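Ticket: Blocks disappearing from Kinness bin
Opened by: Korkor Laryea
Category: Furniture and fittings (there is no category for bins)
Status: Reopened
Priority: Low, then Medium, then Low again

Korkor Laryea, 9:40 am
The count sheet says 11 blocks for the Kinness bin. I have six, three red and three green. I have looked under the bench and in the Jevell drawer, where I found 2 more greens and a sandwich receipt from January. Please advise where the rest live.

Stores desk, 10:15 am
Have you tried emptying the bin and counting again?

Korkor Laryea, 10:20 am
It's a bare metal floor and six blocks. Counting them took less time than opening this ticket. I did it again anyway and got six. 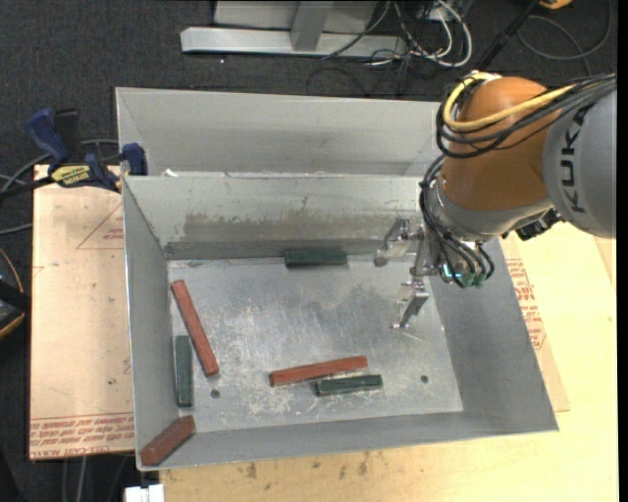
While I have your attention, the sheet also lists the bin as "gray, as new." The back wall has a long smudge that two rounds of Aoki cleaner have failed to impress, and the floor is scratched all over. Could someone change that line before I get billed for it?

Stores desk, 1:05 pm
Condition changed to "used." Regarding the blocks, 5 were signed out to the Ekeck bench, all red. Closing as resolved.

Korkor Laryea, 1:30 pm
Reopening. Five at Ekeck, two from the drawer and six in the bin makes 13, so I am now over by two. Do I return them, and on which form?

Stores desk, 2:50 pm
Please hold on to them. The form is being revised.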